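The Second Hand Costs More Than You Think

What one catering supplier learned from a year of pricing a two-armed robot

By Loukia Makris

The first quote that Shiuli Sivakumar received for a two-armed robot fit on a single page. It listed the body, the arms, the hands and a support contract. By the time she signed an order, her own spreadsheet ran to 269 lines.

Sivakumar is operations manager at Stureck, a company in Salthorpe that packs and plates chilled meals for hospitals and schools. The company had money set aside for automation and a plating line that was hard to staff on early shifts. It had never bought a machine with fingers.

"We knew how to buy a conveyor," she said. "You give them a length and a width and a load. With this I didn't know what to write in the box."

Stureck hired Mridha, a small engineering firm, to run a trial before any purchase. The task was kept simple. A toy hamburger and a plastic plate went on a white table with paneled walls behind it, and the robot had to work with both. Real food would come later, and only if the numbers made sense.
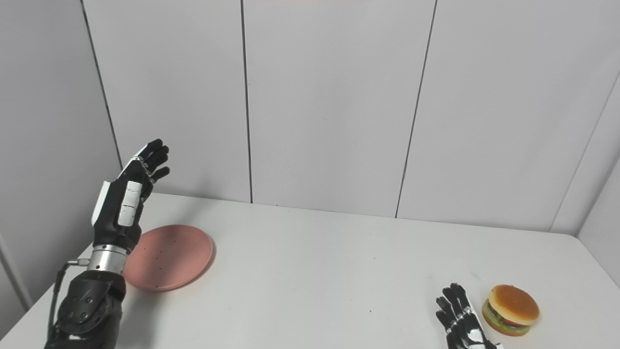 Sivakumar's advice to other buyers is to pay for the trial separately and to own the results. Stureck's agreement with Mridha said that all recordings and logs belonged to the customer, including failed attempts. Two other vendors had offered a free trial but would have kept the data.

The free offers were tempting. Faisal Chaudhry, who handles purchasing at Stureck, said he argued for taking one of them. He changed his mind after reading the terms, which tied the company to one supplier's software for the length of the service contract.

Hands were the largest source of disagreement. A simple two-finger gripper is cheaper to buy, cheaper to repair and easier to clean. A hand with several fingers can deal with more shapes, but it has more joints, and each joint is a part that can wear out. Chaudhry wanted grippers on both arms. Mariann Pintér, the engineer who ran the trial for Mridha, asked him to put off the decision until they had tried the full set of products.

"People price the hand and forget the spare hand," Pintér said. "If you have one robot and a hand goes back for repair, you have no robot."

Stureck ended up budgeting for a spare left and a spare right. Those two lines added more to the total than the table, guarding and electrical work put together. Pintér also told the company to ask every vendor the same questions in writing: how long a repair takes, who pays shipping, and whether a finger can be changed on site or the whole hand has to be sent away. Only one vendor would let the customer change a finger without voiding the warranty.

Cables were another item missing from the early quotes. They bend every time an arm moves, and Pintér treats them as a consumable, like gloves. She suggests asking for the replacement interval and the price of a full set, then adding the hours needed to fit them.
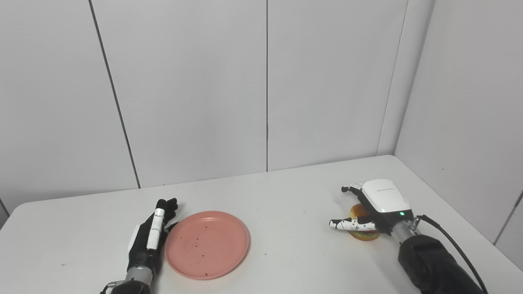

The trial table at Mridha, with the robot's right hand over the toy hamburger.

The space around the robot took up more of the budget than anyone at Stureck had planned. Pintér prefers plain walls and even lighting for early tests so that the cameras have less to deal with. A working kitchen has steel surfaces, steam and people walking past. Moving from one to the other takes time, and that time has to be paid for. Stureck's schedule set aside five weeks for it. Sivakumar now thinks the figure should have been higher.

Staff time was left out of the first budget altogether. During the trial, operators had to reset the table between attempts, and someone had to check the recordings. Paula Ardeleanu, a shift supervisor, was released from the line two days a week to help. Her hours were charged to the plating department until she complained, and they were then moved to the project.

"My numbers looked terrible for a month," Ardeleanu said. "I was being measured on trays and I wasn't making any trays."

She asked for one more change. The original plan put the robot at the end of the line, where there was free floor. Ardeleanu pointed out that trolleys are parked there at shift change. The position was moved, which meant a new power drop and a longer air duct. Both were inexpensive at the planning stage.

Stureck compared leasing with buying. The lease cost more over the full term but included software updates and one hand replacement a year. A purchase gave the company an asset it could write down, though Chaudhry could not find a reliable resale value for a machine this new. He set it at zero.

In the end the company leased one unit from Stundeck, with an option to buy. The contract includes a payment of 50 percent on delivery and the remainder of the setup fee after an acceptance test on Stureck's own products, in its own building. Chaudhry insisted on that last part. Delivery is planned for May.

The spreadsheet is still growing. Sivakumar recently added a line for cleaning covers, which have to be approved by the company's hygiene manager before they can go anywhere near food. She has asked for three prices and so far has one.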